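## 4. Listening in the Great Hall

The hall at Flitundale is the part of the castle that visitors remember, and it is easy to see why. It has been a garrison's mess, a family dining room, a grain store and, for one wet decade, a school, and each of those uses left a mark on the walls. Our question in this section is a simple one: does a spoken tour help people notice those marks, or does it pull their eyes away from the building?

The tour we studied was written by Chanida Rattanakul and has 18 stops, of which four are in the hall. The earlier version, still sold as a booklet at the gatehouse, treats the room as the property of the Karagiannis family and says very little about anything before them. Rattanakul's script begins with the kitchen passage instead. Listeners hear about the blocked serving hatch, then the worn step beside it, and only after that are they asked to look up at the painted ceiling. We loved this choice! The ceiling is splendid, but once people have seen it they seldom look down again.

Visitors were met at the inner gate and asked whether they would mind talking to us afterwards. Those who agreed took either the booklet or the spoken tour, walked the castle at their own pace, and came back to a bench in the lower court. Kátia Honorato ran these talks and kept them loose. She opened each one by asking what the person would show a friend, and let the rest follow from the answer.
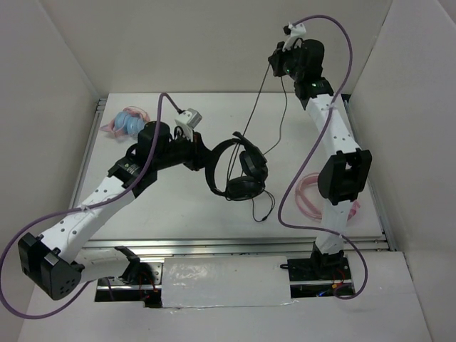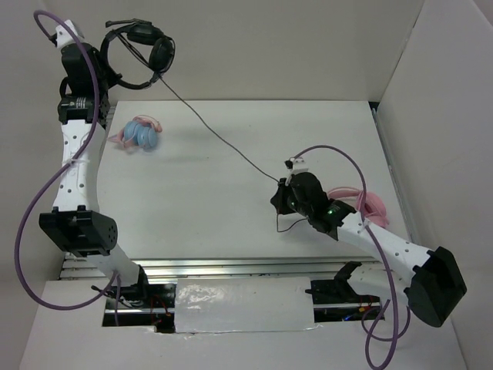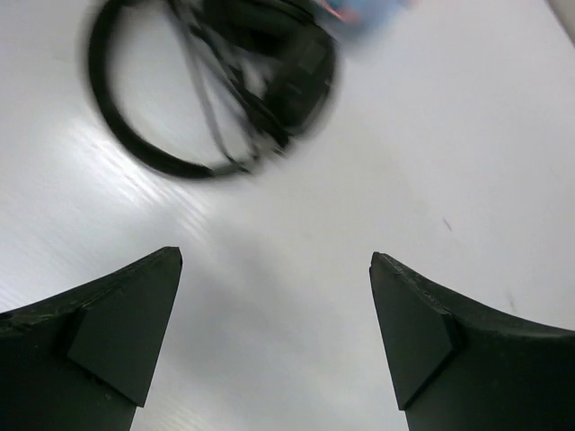

*Figure 3. First picture: black over-ear headphones between two robot arms. Second: the arms on opposite sides of the white work surface. Third: gripper fingers, camera at the wrist or gripper.*

The answers were richer than we had dared hope. Booklet readers spoke warmly of the ceiling and the view, and several could name the family. Listeners spoke of the ceiling too, but they also brought up the hatch, the step and the soot line above the old hearth, often in the order they had met them. One man had gone back to put his own foot in the hollow of the step – he told Honorato it was the best thing in the castle. A retired mason corrected our script on the tooling of the doorway, and he was right. The line has been rewritten.

There were costs as well. Groups who listened talked to each other less inside the hall, and children under ten tended to give up by the second stop and go looking for the well. Njål Tangen, who reviewed our notes from the smaller house at Zuditz, saw the same quiet there and suggested leaving long pauses between stops. We tried this in June with stops 17 and 18, on the terrace, where there is plenty to point at. Conversation came back almost at once, and some of it was marvellous: two sisters argued happily over which of the lower garden walls was older until a gardener settled it for them.

We would be cautious about carrying these findings to a ruin. Flitundale is roofed, furnished and compact, so a voice can say "behind you" and be sure of what stands there. At an open site such as Drededine the same words might send a listener to face a hedge. Even so, the kitchen-first route seems to us well worth trying wherever a grand room has a humbler door, and Section 5 looks at how it fared in the chapel, where the older work is much harder to find.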